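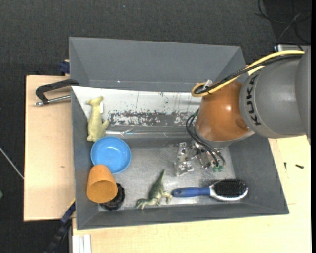 Trellstead Household Goods Recovery
Progress report to the Shetty Fund, period ending June

Sorting of mixed small items continued throughout the period. The project received 3288 items, of which 1666 have been sorted, checked and entered in the Sotum register. A further 154 were set aside as unsuitable for reuse.

Small objects are held together in gray bins until they can be separated by type. Brushes remain in the general intake for now – a separate category will be opened in the next period.

Spending is within the approved budget. The order for 10 additional bins, placed with Avosent, was delayed by four weeks and the cost will fall in the next period.

The remaining items carry over. We request the Fund's agreement to move the unspent transport allowance to storage.

Submitted by Yamuna Sastry, Project Manager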